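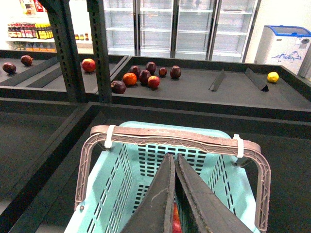
A turquoise shopping basket with a mauve-brown handle.

Shoppers wanted – Lasden and Bristivell

Mosquera is looking for 185 adults to take part in a study of weekly food shopping. You do your normal shop, keep every receipt and fill in a short form online. The study starts on 11 January 2021 and runs until July.

You must:
be 18 or over
do most of the food shopping for your home
live within 10 miles of Lasden or Bristivell

Each form takes a few minutes. People who finish the study get £300 in vouchers, paid in two parts. Travel is not needed – everything is done by post or online.

To apply, write to the Shopping Study, Mosquera, Zorness House, Lasden. Please give your postcode and a daytime phone number.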